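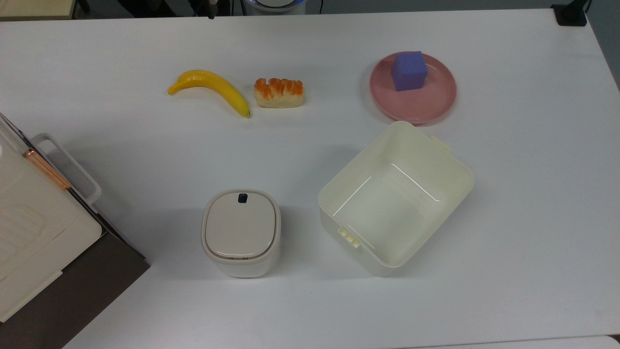
Minutes kept by Natália Hubáček, Bellanitz Book and Film Circle, February

We got going at 6 with me, Oldřich Sokol, Igor Zeman and Marek Šťastný. Vlastimil Malý sent apologies and a long email, which I read out in full (sorry, everyone).

Last month's minutes were fine apart from my spelling of Grikura, now fixed.

Ollevum, the novel. Igor finished it twice! I got stuck in the middle, where the sister goes off to the salt works and we don't hear from her for 200 pages, but the last part had me up until very late. Marek listened to the audiobook and thought the narrator made the father much too nice. Oldřich hasn't started. We agreed to give it one more meeting, and please – no talking about the ending until then.

Film night. We're going with Memon, the older black and white version, with subtitles. Marek wanted the remake and was outvoted, and asked me to write that down, so there it is. Oldřich will book the screen at the Grikura and ask if we can stay on afterward to talk.
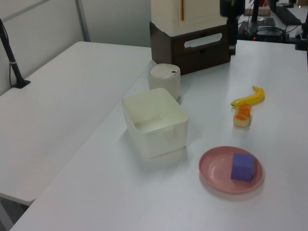 Tabletop with storage bin, pink plate and purple cube

Blog. Igor says our review archive had 3784 visits last year, way more than I'd have guessed. Reviews stay under 1000 words from now on, and yes, Vlastimil, that means you too. I'm going to sort out the tags, as we have three different ones for short stories.

Any other business. Marek still has my copy of the Memon screenplay and will bring it next time.

We wrapped up at a quarter to eight.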